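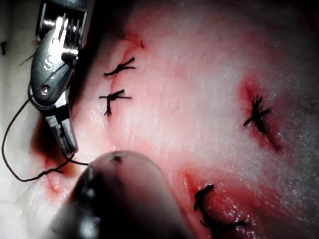

Lab 5: Suturing under teleoperation
Instructor: Zdislava Hrnčiar. Bench hours: Ebenezer Aryee, Thursday, Golcombe annex.

Work in pairs. One student drives, one logs. Load the Garkent profile before homing the arms. Motion scaling stays at 5:1 for the whole lab.

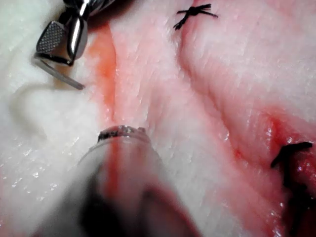

Needle grasp sets the orientation of everything after it. Record the jaw angle at pickup and again before entry. The cross-hatched pad on the lower jaw resists sliding along the needle but does little against rotation about the contact line. With the tip held above the tissue, check its shadow before moving down. Log any regrasp as a separate event.

Thread handling is scored apart from needle driving. Pull in the plane of the wound, and keep slack loops clear of both wrists.
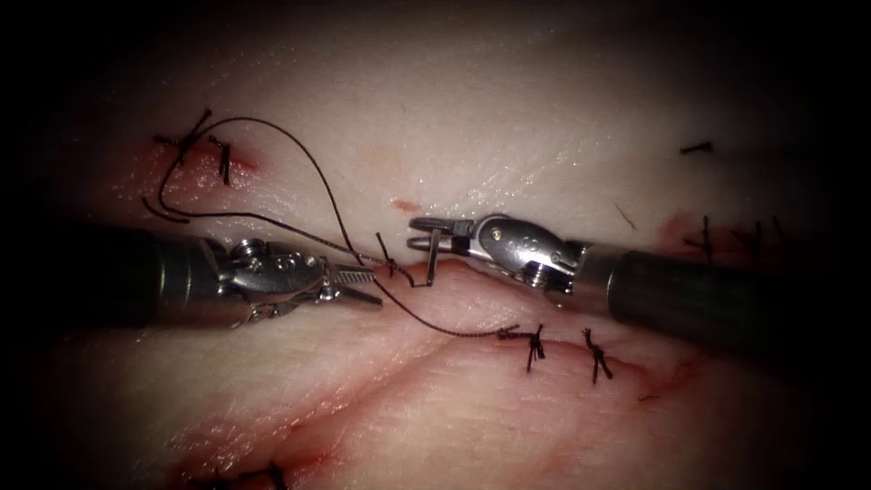

Regrasps count against the time score only when both jaws open fully. Partial openings are logged but not scored. The Monti logger writes one row per state change; a normal run gives more than 204 rows. Shorter files usually mean the clock sync was skipped.
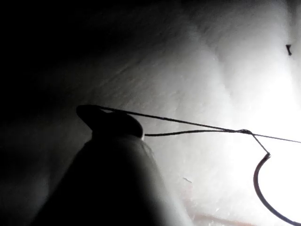 Fig. 4. Thread looped at the instrument tip, curved needle at lower right.

To hand in: the log file, a plot of tip speed against time for both arms, and 2 pages on one failed or repeated grasp. Name files by pair number and upload to the Grilla folder.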